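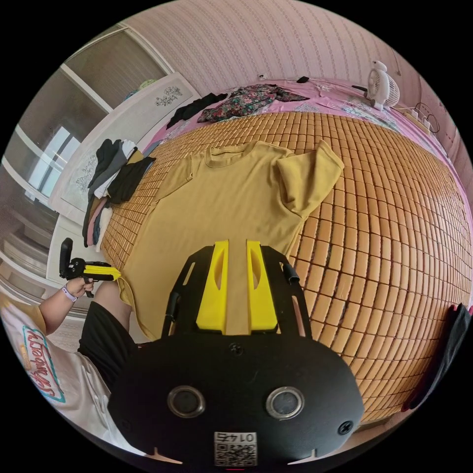 From: Kiros Zeleke
To: Kamberg Runners list
Date: Saturday, June 8, 2019
Subject: Re: Guide runners for the Gasby relay

Dear all,

Thank you, Berhanu, for your message. I answer to the whole list so that everybody has the same information.

Berhanu Abdella wrote:
> Is it decided who will run with Fikre in the relay? I can do the
> second leg, but I have never guided a blind runner before and I
> don't want to spoil his race. Also, do we need our own tether or
> does the organiser give one?

The organiser does not give tethers. We have two in the club box, and I prefer the shorter one, as the path by the canal is narrow in Gasby. Please do not use a shoelace as we did in October. It was cutting into Fikre's fingers and he was too polite to tell us until the evening.

About the guiding: Fikre runs all four legs himself and the guides change at each exchange point. Each leg is 6 kilometres. I will take the first and the last one, Berhanu can have the second. For the third I still need a person who can hold a pace of five and a half minutes per kilometre and talk at the same time. The talking is the harder part. You have to say kerbs, turns and wet leaves before they arrive, and he likes to hear also who is in front of us.

Berhanu, we can practise on Tuesday at the Musent track, if you are free after work. Fikre has agreed. We start with slow laps, then we try the exchange, which must be done inside a zone of 60 metres. Last year we lost time there when I passed the tether to the wrong hand.

The organisers expect around 300 runners, so the start will be crowded. They allow us to stand at the left side, a little in front of the others.

Whoever wants the third leg, please write to me directly before Thursday.

With best regards,
Kiros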